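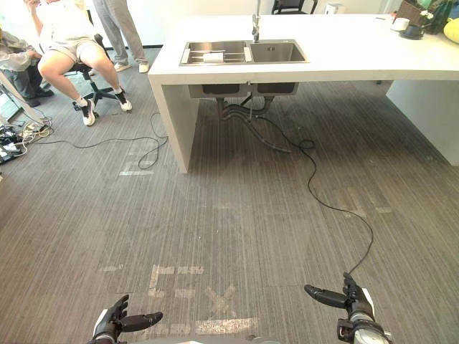
Can't you just buy the robot, switch it on and go home, one reader wrote to me in January, and why would anyone need a plan for that? I love this question, because it's exactly what I thought when I started! I figured shopping for a robot was like shopping for a toaster. You pick one, you pay, you plug it in, you get toast.

So let me tell you how it goes for me. My job at Stondadside is working out what our robots need, what it costs and when it has to be here. I spend a lot of my day with lists. I know that sounds less exciting than driving a robot around, but the robots don't do much until the lists are right.

First, what is the job?

Before I look at a single price, I write down the job in one plain sentence. "Help in the kitchen" is no good. Help how? Wipe the counter? Carry a cup? Put things in the dishwasher? Each of those needs different parts, and different parts cost different amounts of money.

Hands are a good place to begin. Some robot hands look a bit like yours, with a thumb and fingers that bend in several places. Others are called grippers, and they are simpler. A gripper might squeeze with just a couple of big fingers, a bit like salad tongs.

Which one should you buy? Well, try this at home. Put on a pair of thick winter mittens and pick up a plastic cup. Pretty easy, right? Now try to pick up one grain of rice. (Tell me how you did, I gave up.) If your robot only ever moves cups, mittens might be fine, and mittens are usually cheaper. If it has to do fiddly things, you may need to save up for fingers.

Dishwashers are a really sneaky job, by the way. You'd think it was just "put the thing in the rack." But a rack is full of skinny wires standing close together, and the gripper is big, and it has to get in near those wires without bumping them. Then it has to let go at the right moment. So when I'm planning for a dishwasher job, I measure the gaps in the rack and the width of the gripper before I order anything. A tape measure is the cheapest tool I own and I use it every single day.

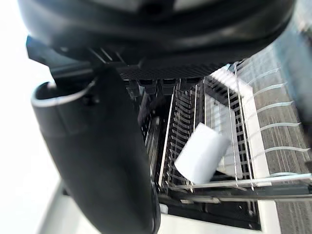

Next, how much money is there?

A budget is a promise you make about money before you spend it. Say I'm allowed $1,908 for a small kitchen project. I find a gripper from a company called Mernex, and it costs $977. Hooray, I have $931 left over!

Except I don't, not really. The gripper needs a bracket to hold it onto the robot's arm. It needs a cable to bring it power and another to carry messages. It might need soft pads for its fingertips, and pads wear out the way sneakers do, so I want extra ones. Then there's shipping. By the time I've written all that down, my leftover money has gotten pretty skinny.

The first budget I ever made had no cables in it. None! I had a beautiful gripper sitting on my desk and no way to connect it to anything. Now "cables" goes at the top of the page before I've even had my coffee.

I also keep a little money that isn't for anything. Grown-ups call this a contingency, which is a big word for "uh-oh money." If a part breaks or I measured wrong, the uh-oh money pays for it. If nothing goes wrong, I get to keep it for the next project - and that's a very nice feeling.

Then comes the waiting

You can't always get robot parts the next morning. Some of them are only made after you order them. The longest I've waited for one box was 11 weeks, and it was a small box!

So I work backward. If we want to start a project in May, and one part takes 11 weeks to arrive, I need to order it in February or even sooner. I draw a long line on a sheet of paper, put the start day at the right-hand end, and count back along it. You can do this for a birthday party too. When does the cake need to be baked? When do you need to buy the eggs?

There's a computer program called Pisus that does this for me and turns late things orange. I still like my paper line better.

Where will everything go?

This is the bit people leave out. A robot needs floor to stand on and room to swing its arms. It needs a good way to get from one spot to the next, with no loose wires to roll over or snag on. And it needs electricity! I walk through a room with a notebook before we order and look for the wall outlets. Are they close to where we'll be working? Are they already being used for a lamp or a fridge? Will we need a power strip, and if we do, where will it sit so that it stays out of the way? 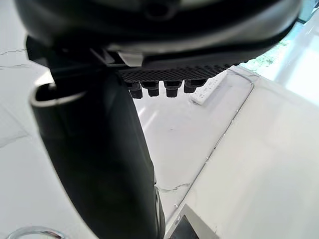 I look at the floor as well. Carpet and smooth floors feel different under wheels, and a step that you hop over without thinking can be a giant cliff to something that rolls. If there's a step, I write it down. Big windows go in the notebook too. Robots that use cameras can have trouble when the sun is very bright, just like you do when you walk outside after a movie. Curtains are not a robot part, but I have put curtains in a robot budget.

Last of all, I plan for practice. Our Sowah project had 30 practice hours written into it, and every hour needs a person there and a robot with charged batteries. People's time costs money, so it goes in the budget next to the gripper and the cables.

If you want to try planning one yourself, choose a chore you really don't like. Write it in one sentence. Draw the hand you'd want for it, list what has to plug into what, and then go find the nearest outlet. Mine would be matching socks, and I'd need a lot of uh-oh money.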